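Search Wenton news Enter keyword Go

Wenton to start separate pickup for old clothes and linens

12 October 2022
By Aaliyah Gosselin

Wenton households will be able to put out worn clothes, sheets and towels for separate pickup starting at the end of October, under an agreement the town signed this week with Breditz, a textile sorting company.

The service will cover every street that now has trash pickup. It will run every four weeks, and there will be no added charge on the household bill during the first year. Residents will get a roll of clear bags in the mail along with a card showing the pickup dates for their street.

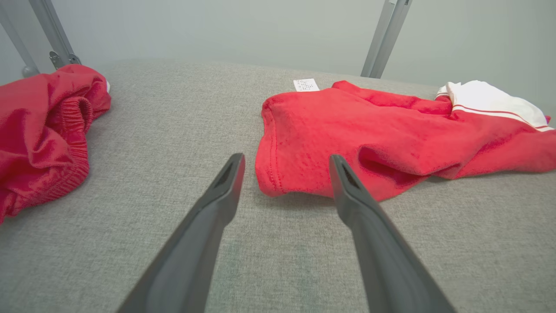
Last updated: 4:20 p.m.

Town public works manager Darlene Marchand said the town had been looking at textiles since a check of household trash last winter. Crews opened bags from routes on both sides of the river and found more clothing than they had planned for.

"We had a column on the sheet for it, but it was a narrow column," Marchand said. "People were throwing out things that still had the tags on, and things that were worn right through. Both kinds can go somewhere other than the landfill."

The town pays by weight to dump its trash at the county landfill in Grosberg. The landfill raised its rates in the spring and has told the towns that use it to expect another increase. Marchand did not say how much Wenton expects to save, and said the amount would depend on how many people use the new bags.

Breditz will pay for its own trucks and drivers. The town will pay $3,000 toward the bags and the mailing and will give the company use of a covered bay at the Wong Street depot, where bags will be held before they are taken to the company's sorting plant.

What can go in the bags

The list of accepted items is longer than the one used at most donation bins. Shirts, pants, dresses, coats, sweaters, hats, scarves, gloves and socks are all accepted, including single gloves and single socks. So are sheets, pillowcases, towels, tablecloths and curtains.

Items may be torn, faded or stained, but they have to be clean and dry. Bags that are wet or moldy will be left at the curb with a tag. Breditz said one damp bag can spoil a whole load by the time it reaches the plant.

Shoes will be taken if they are tied together in pairs. Belts and handbags are accepted. Pillows, comforters, carpet, mattress covers and anything soaked with oil or paint are not, and should still go in the regular trash.

Upholstered furniture is not part of the program. Residents who want to get rid of a couch or a padded chair will have to book a bulky item pickup as they do now. Loose slipcovers can go in the clear bags once they have been washed and the foam taken out.

Buttons and zippers can be left on. Hangers should be kept at home or dropped at the depot, which has a bin for metal ones next to the scrap pile.
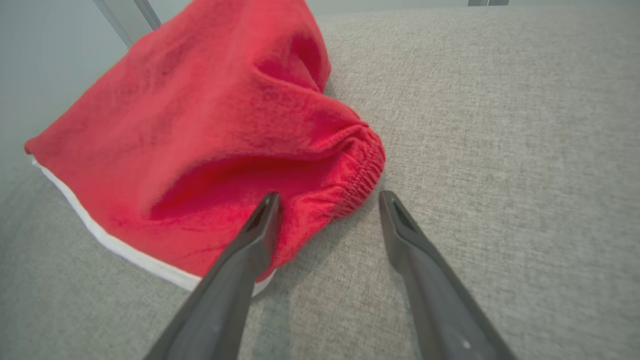
Knitwear gets its own line on the card that will be mailed out. Wool and wool blend items are sorted apart from cotton at the plant, and the company asks people to shake them out and check for moths before bagging them. Anything with live moths or larvae should be sealed in a separate bag and put in the trash.

Breditz said pieces in good shape are sold to secondhand stores. Worn cotton is cut into wiping rags for garages and print shops, and most of the rest is shredded for padding and insulation. The company told the town that a small share of what it receives still ends up as waste. Under the agreement it has to report that share to Wenton every three months, and the reports will be posted on the town's website.

Tested on the hill streets

The plan follows a trial that ran through the summer on the hill streets north of the school. Letters went to 2000 households there, and the bags were picked up on the same morning as the recycling.

Marchand said turnout was low at first and picked up after the second mailing. Some residents had taken the clear bags to be extra recycling bags and filled them with bottles. The new bags will have a shirt printed on the side and the word CLOTHES in large letters.

Another complaint was that bags were taken by other people before the truck came. Marchand said the town does not plan to send anyone out to watch the curb, and asked residents to put bags out in the morning and not the night before.

"If somebody sees a coat they can wear, I'm not going to lose sleep over it," she said. "The trouble is when the bag gets torn open and the rest is all over the sidewalk, and then my crew has to go back."

Apartment buildings were left out of the trial. They will be included this time – with a shared bin in place of bags at buildings of more than 20 units. Owners will be asked to pick a spot for the bin that a truck can reach. Smaller buildings will get bags in the same way as houses.

Thrift store concerns

Two people spoke about the plan at the town meeting where it was approved. One was the manager of a thrift store on Main Street, who said she was worried that good clothes would go to the company and never reach local racks. She asked that the mailing list the places in town that take donations.

The town agreed. The card will carry the names and hours of the thrift store, the church clothing room and the winter coat rack at the library, printed above the pickup dates. Residents will be asked to take wearable items to one of those first if they can.

The second speaker asked what would happen if Breditz went out of business or stopped coming. The agreement lets either side end the service with 60 days' notice. If that happens the town would go back to taking textiles with the trash, and the bay at Wong Street would be used for road salt again.

Grosberg started a similar service two years ago with a different company. That town uses drop-off bins at its parks and does not pick up at the curb. Wenton looked at bins too, Marchand said, but could not find enough places for them that were both easy to reach and out of the way of the plows.

How to get ready

The cards and bags are due to arrive in mailboxes in the third week of October. Residents who have not received them by the end of the month can pick up a set at the front desk of town hall or at the depot. Extra rolls will be free while supplies last.

Bags should be tied and placed at least three feet from the trash and recycling carts so that drivers do not mix them up. There is no limit on the number of bags, but each one has to be light enough to lift with one hand. People clearing out a whole house are asked to call the depot ahead of time.

Residents who cannot carry bags to the curb can sign up for pickup at the door. Those already on the list for door pickup of trash will be added without having to call.

The pickup dates will shift by one day in weeks with a public holiday, the same as for trash. In heavy snow the textile truck will skip the route and come back the following week – bags should be taken in until then.

The town will review the service next fall and decide whether to keep it as it is, change how often the truck comes or add a fee. Marchand said she would like to hear from residents before then, above all from people in apartments.

"We know how it works on a street with driveways," she said. "We don't know yet how it works with a bin behind a building, and we would rather get the calls early."

Questions about the service can be left with the public works office during regular hours. The full list of accepted items will also be kept at the library desk.

We use cookies to remember your settings and count visits to this site. By continuing to read you agree to our cookie policy. Accept Manage settings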